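Planning and Paying for a Small Robot Cell
Handout 4, Automation for Small Workshops
Notes by Bo-ram Cheon

Carrying on from last time, when we got as far as the wish list and then ran out of afternoon. I promised we would come back to money, so bring your own list along and a pencil with a decent rubber on it, as I expect most of you will be crossing things out.

The arms are the easy bit

When people come to me with a budget they have nearly always done the arms properly. They have three quotes, they know the reach and the payload, they have watched all the films on the supplier's website (and quite right too, I love those films). Then underneath there is one line that says "other", with a hopeful round number next to it. Most of this handout is about that line.

Take the Flelalgate job, which some of you will know from Lyle Okafor's session in September. Lyle had a pair of small arms quoted by Jistex and was very pleased with the price. By the time the cell was ready to do anything, the order book had 49 separate lines in it, and the arms were one of them. The rest was grippers, rail, fixings, cable, connectors, boards, panels, a second power supply, and a good deal of postage. Postage alone came to £473! Lyle had put nothing down for it at all, and he is a careful man.

So, please, break "other" into pieces. I use these headings and you are welcome to pinch them:

What the arms stand on
What goes round them
What they hold things with
What they see with
Wiring, boards and power
The objects they will be handling, with spares
Somebody's time

The sixth heading surprises people. If you are planning a sorting or tidying task, you need things to sort and tidy, and you need more than one set, as handles and tines do get bent when a gripper closes in the wrong place. Toys are a lovely choice for early work. They are cheap, they come in bright colours, and you can replace them from a shop on the high street. Do write down exactly which ones you bought, though. Reinaldo Damasceno spent a whole morning looking for a match to a set he had bought without keeping the receipt, and ended up changing every piece.
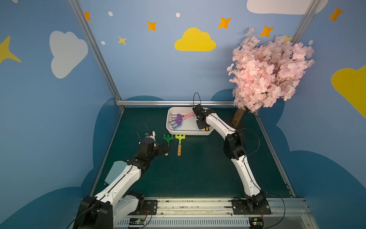
Fig. 4.1. Two-arm cell with toy rakes and a white tray. Both arms are carried on the rail along the front edge.

Have a go at costing the cell in Fig. 4.1 before you cost your own. Start with the metalwork: there is the front rail, the posts at the back and the bar joining them. Then the floor and the walls, and do allow for the painted clouds and stars, and for the tree with the pink blossom, as backgrounds and dressing are bought things like any other and somebody has to fit them. Then look at the circuit boards down at the front. Would your quote have included those, or would you have been ringing up for them a fortnight later? I have been that person on the telephone more than once.

Leave slack in the cable allowance too. Cable that loops over a wrist has to go with it wherever it turns, and a length measured with the arm parked will be too short. I would order a spare for each arm from the start.

Delivery and the order of things

Lollanton sends its rail cut to length and Wysocka sends it in full bars, cheaper, for you to cut yourself. Either is fine. What matters is that the rail arrives before the arms do, so that you aren't storing expensive boxes in a corridor while you wait for something to bolt them to. Mohammed-Awal Sarpong draws all this up as a chart on lining paper, stuck along his office wall, and I have never seen a better way of doing it. Lead times go along the top and whatever is holding up whatever else gets a red line.

Allow 30 days between the last parcel and the first proper run. I know that sounds generous. You will need it for the wiring, for finding out that one bracket is handed the wrong way, and for getting used to the thing.

Time

Wagner Vasconcelos will take this part in more detail next session, so I shall be brief (for me). Put a name and a number of hours against every job on your list, including clearing up and putting the objects back between runs. If the same name appears all the way down, have a chat with that person before you send the budget in.

For next time

Bring your list under the headings above, with a price or a "don't know yet" against each line. "Don't know yet" is perfectly acceptable, and I would much sooner see that than a guess. Quotes should be printed if you can manage it, as the screen in the seminar room is still rather dim.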